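When the Robot Drops a Dish: What to Check First

Our kitchen at Flanel has had a two-armed robot loading the pull-out dish drawer for a good while now. Most days it does fine. In its first 1,213 loads the worst fault was a dropped tumbler, which rolled under the desk. These are the steps we follow when it lets go of something it shouldn't.

1. Press stop before you reach in. Do this even if the arms look still. A paused arm can start again when the program times out, and the drawer leaves you very little room for your hands.

2. Push the drawer in only after the arms are clear. Ours was once shut on a finger of the right hand. The finger cost us $318 and the drawer was fine.
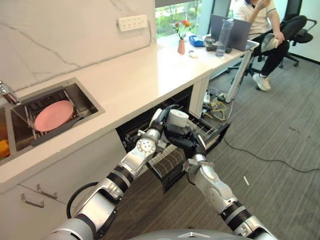 3. Look at the finger pads. Grease and dried soap make them slick. Wipe them with a damp cloth and a drop of dish soap, then dry them well. Don't use furniture polish or any kind of oil.

4. Check the grip setting. Plates and cups need different ones. If somebody ran cups last and didn't change it back, a plate will slip as the wrist turns.

5. Go back to one plate. Run it slowly, with your hand on the stop button, before you try a full load.
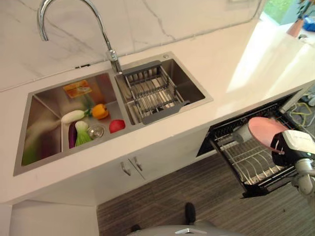

Pink plate held on edge over the open drawer.

6. Clear the floor. Cables on the carpet or the planks should be moved back against the wall before the robot drives anywhere. Jozefína Říha caught her heel in one in October and pulled a charger off the desk.

7. If something is on the floor, pick it up yourself. Ours can manage it, but it's slow, and the fingers come down close to the carpet.

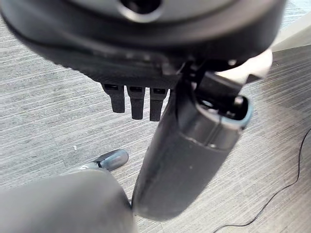
Lint gets into the finger joints too. Brush them out with an old dry toothbrush, with the power off.

8. Write down the fault code and the load number. Havlíček, who do our repairs in Rostville, ask for both. The joints are due for service at 4,000 loads.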